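Notebook, care skills room, Inbridge site
November, started 8.10 am

Carrying on from the last entry, which stopped halfway down the page when the fire alarm test went. Still on the repositioning sheets and the turn chart. Goal for this month is a one-page guide a new care assistant can read standing up, plus a chart that doesn't get filled in all at once at the end of the shift.

First thing. Old chart has a box every hour whether the resident needs it or not. People tick down the column. Drela house sent back their copies and you can see it, same pen, same slant, whole night in one go. Not blaming anyone, the form asks for it. New draft leaves the time blank and you write it in yourself. Position is a letter: L, R, B, or C for chair. Skin is a separate column. Kept "comments" but made it wider, the old one only fitted "ok".

Tried it at the desk with a made-up night. Filling a line is quick enough. Slows down at the skin column as you have to stop and think what you saw. Good, leave it slow.

9.25. Slide sheets. Frerichs ones are back from the laundry and the 2 we marked with thread have gone stiff along the hem. Checked the label again, no softener, low heat. Somebody's been putting them in with the towels. Wrote it on the bag in big letters. If it happens again will ask for a seperate bag colour.

Tried the stiff pair against a new pair on the practice mattress, weighted dummy, same person pulling both times (me). New pair: goes on one steady pull, no jerk. Stiff pair: sticks, then goes all at once. That's the bit that frightens people. Didn't measure the force, spring gauge is still out on loan to Famau. Want it back before the next entry.

Note for whoever picks this up: put the open end of the tubular sheet towards the feet before you start, not after. I did it wrong way round the first go and had to roll the dummy twice. If I do it then a new starter will.

Wording for the guide, draft 3:

Tell the person what you're about to do, even if you think they're asleep.
Bed up to your hip height.
Brakes. Look at them, don't just feel with your foot.
Near arm out of the way, far arm across the chest, far knee bent if it'll bend.
Roll towards you, never away, unless there's a colleague on the other side.
Look at the heels, hips, base of the spine, elbows. Ears too if they wear a tube.
Pillow behind the back. Pillow between the knees.
Call bell in reach. Drink in reach.
Bed back down.
Write it up now.

Still too long? Draft 2 had the pillows on one line and half the night staff at Drela missed the second one. Leave as is.

"Far knee bent if it'll bend" has had two people query it. One wanted "if able". No. Everyone understands the first one.

10.50. Break. Kettle here trips the sockets on the window side again, reported.

11.15. Fluids. This was meant to be a side job and has taken over the week. The intake sheet at Inbridge goes by cup, and there are at least three sorts of cup on the trolley. So I filled each to where people normally fill it, not to the brim, and poured into the measuring jug. Beaker with lid holds less than everyone assumes. Tea cup more. The sheet has one number for both!

The sheet's running total has a line ruled at 1000 ml, which staff read as a target. It isn't one, it was only put there to make the adding up easier. It is just a place to stop and check the sums. Whatever the nurse has set for that person is what counts and that's in the care plan, not on the sheet. Moved the line off altogether in the new version and put a space at the top, "amount agreed with nurse", to be filled in before the sheet goes in the room.

Also the tally starts at 8 in the morning on one unit and at midnight on the other. So a resident who moves across mid-week gets a day that's short and looks dry on paper. Need one start time for the whole building. Suggested 8, as that's when handover happens and somebody is actualy looking at the sheet. Waiting to hear.

Thickened drinks: count them the same, write T beside. Soup counts. Jelly, still arguing. Leaving jelly out of the guide until the dietitian answers.

12.40. Dummy's left hip joint is loose, tightened. Keeps its knee bent now, more or less. Note to order washers.

1.30 pm. Back in. Went over the floor part, what you check before bringing anyone across from bed to chair. Short list on the wall at present is faded and nobody could tell me what line four used to say. Rewrote:

Floor dry and clear, cables in.
Shoes on, heels in properly.
Chair at the side they're stronger on.
Glasses on, hearing aid in.
Sit on the edge a minute first. Ask about dizzy.
Stop if it isn't right, and sit them back.

Last line in capitals on the wall copy.

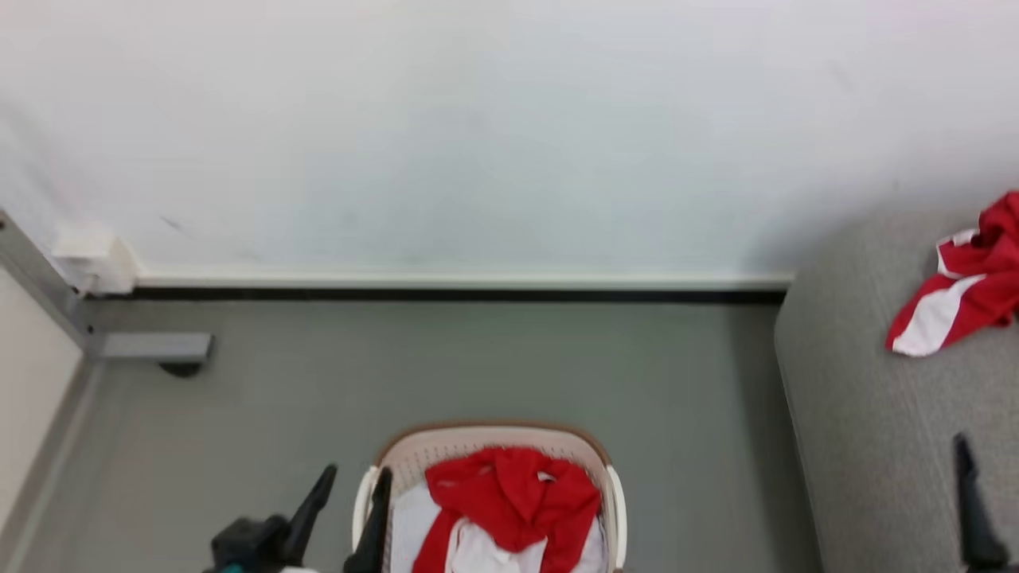 Skirting side of the room, a few scuffs on the wall.

2.15. Typed up the turn chart and printed a short run at Inbridge. Printer put the right-hand column over the edge, had to shrink it. Letters still readable at arm's length, checked with my reading glasses off. Paper is the thin stuff and biro goes through to the sheet below. Card next time.

Asked for comments by the end of the month from both units. On the front I've put what I want to know: where did you hesitate, what did you leave blank, what did you write in the margin. Don't want "looks fine".

3.05. Phone call from Drela, they like the blank time column, don't like the letter B. Say it gets read as "bed". Fair. Could use S for supine but half the agency staff won't know it. Maybe just write "back". There's room for four letters if the skin column gives up a bit. Try tomorow.

To do:
Get gauge back from Famau
Redo stiff sheet pull with the gauge, both pairs
Cup chart with drawings of each cup, amounts beside
Start time for fluid day, chase
Laundry bag colour
Washers
Jelly

Stopping 3.40, room's booked.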